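Home Recipes Baking Interviews Kitchen Gear Newsletter

The no-knead promise, and a baker who doesn't buy it

06/03/2023

The owner of Rozīte, a small bakery on the market side of Tumurside, has been asked the same thing by customers for years: is no-knead bread as good as the internet says? Her answer is usually a shrug. When I pressed for more, she put down her coffee and gave me the better part of an hour.

"It's fine bread," she says. "I have eaten it and I didn't spit it out. But people come in here and tell me it's the same as a loaf that somebody worked on, and I ask them, the same how? Did you cut them side by side? They never have."

Her complaint is mostly with the claims. Most no-knead recipes boast of five minutes' work. She made one at home in July, following it to the letter, and says the five minutes didn't include weighing anything, heating the pot, scraping dough off the counter or washing the bowl.

"And then you wait 12 hours. If you said to my grandmother, this bread is quick, it takes 12 hours, she would have sent you to lie down."

I make no-knead bread myself most weekends, so I pushed back a little. Isn't the long rest where the flavor comes from? She agrees that it is, and says that's exactly what bothers her. A kneaded dough can rest overnight too. At Rozīte most of the wheat loaves do.

"So they take the good part, the time, and give the credit to not kneading. Why? Knead it for a bit and then leave it. You get the flavor and it stands up when you slice it."
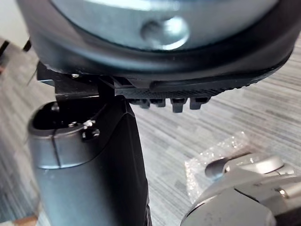

Silver-gray face, black rim.

She is no kinder about flour. Ulance, the mill whose bread flour she buys, prints a no-knead recipe on the back of the bag, and she thinks it has far too much water for a beginner. Her advice is to hold back a splash and see how the dough feels before adding it. She also doubts the pinch of sugar. "What is it for? The yeast has a whole bag of flour to eat."

What about the covered pot? Here she gives some ground. She tried the Jultness recipe, the one that everybody in town seems to have been passing along, with the lid on and then again on a bare tray. The lidded loaf had the better crust. She still wouldn't buy a pot for it. "Do you have a pot with a lid that can go in a hot oven? Good. Use that."

Her own home loaf takes 500 grams of flour, she starts to say, then stops and changes her mind about giving me the recipe. She will give me 2 rules, though. Salt by weight, never by spoon. And let the bread get cold before you cut it, which she admits her own family ignores.

I asked whether she would ever sell a no-knead loaf. She looked over at the shelf for a while.

"If I sold it, I wouldn't write it on the label. Let them taste it first."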